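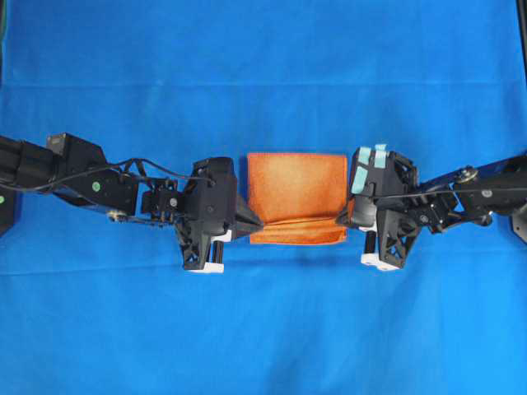
Halliday has released a folding standard for the small cleaning towels used in its serviced apartments. The standard replaces 6 local methods and applies to every linen room from September. It covers the orange terry towel, which is folded on a plain blue cloth so that edges and creases are easy to check.

The towel is first laid flat with the long sides running away from the folder.
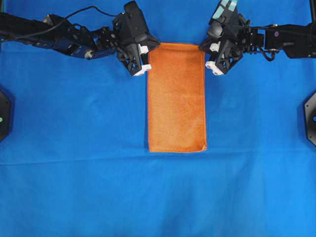
Orange towel laid flat on the blue work cloth.

Corners are squared by hand pressure only. A lengthwise fold then brings the towel to a narrow strip. Bunching at a corner must be smoothed out before the next fold.

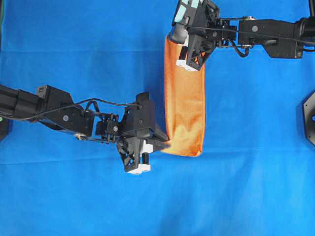 Towel as a narrow strip, with a small bunched fold at the lower left.

The strip is folded across its width into a compact, nearly square stack, with the layered edges together on one side.
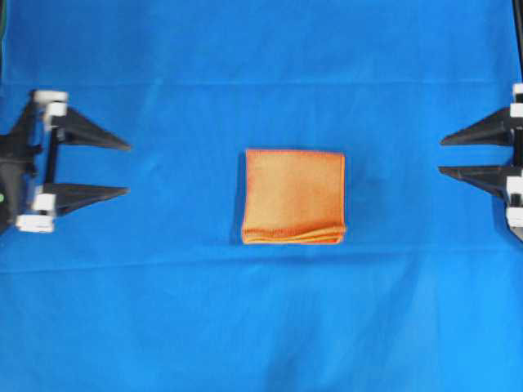

Finished stacks are shelved with the layered edges to the back, 9 to a pile. "Uneven piles were costing us shelf space," said Romana Štefanec, linen manager at Halliday. The first order under the standard is for 2000 towels.

Press contact: Ross Tennant, Halliday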